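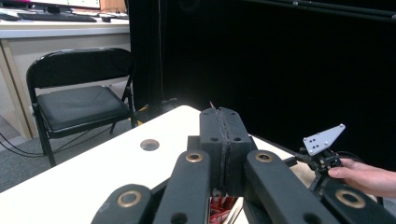

4. What people told us about their tables

We had expected, when we first sat down with the replies from Praltthorpe and Briltengate, that most people would want to tell us about meals. They did tell us about meals, and very generously too, but what filled the margins of the forms (and in a good many cases the backs of them as well) was the table itself: where it had come from, who had carried it up the stairs, and what had been spilled on it over the years. Of the 992 households that returned a form, 671 wrote something in the space left for further remarks, which is a far higher share than any of us had dared to hope for, and we remain very grateful to everyone who took the trouble.

A fair number of these remarks dealt with looks. People who owned a bare wooden table often wrote of its grain with real fondness, in much the same way that they might write of a view from a window. One woman in Briltengate said that she had learned to "read" hers as a girl while waiting for her brothers to finish their greens, and that she could still find the place where the lines came together like a river. A retired postman told us he had refused to put a cloth over his for thirty years, much to his wife's annoyance. Pale woods came up again and again in this part of the replies, usually with words such as "calm", "clean" or "light", and the kind of surface people had in mind is shown in Figure 2.
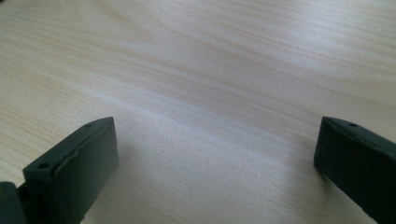 Figure 2. A light-coloured wooden tabletop with fine, wavy grain.

Marks and stains were a different matter, and here the replies pulled in two directions. Of those who wrote remarks, 268 mentioned at least one mark by name, so to speak, and could say how it had got there. Rings from hot cups were the most common, followed by ink, candle wax and the work of small children with forks. Some owners were plainly sorry about them and had tried oil, salt, or a paste of ash and vinegar passed down from a grandmother. Others would not have parted with them for anything. Aisyah Purba, who read all the Praltthorpe forms, noticed that the fond accounts tended to come from people whose children had left home, and the sorry ones from people who still had to wipe up after theirs every evening. We have not tested this properly, and the forms did not ask about children directly, but it fits well with what Kofler and Scanlon heard in their longer visits, and we come back to it in Section 5.

We should add a word about painted and covered tables, which are easily overlooked in a study like ours. Their owners wrote less, on the whole, and wrote more about price, ease of cleaning and whether the legs wobbled. It would be a mistake to take this for a lack of feeling. Several of the warmest remarks we received concerned a plain white table bought in a hurry for a first flat and kept, through three or four moves, long after there was money for a better one.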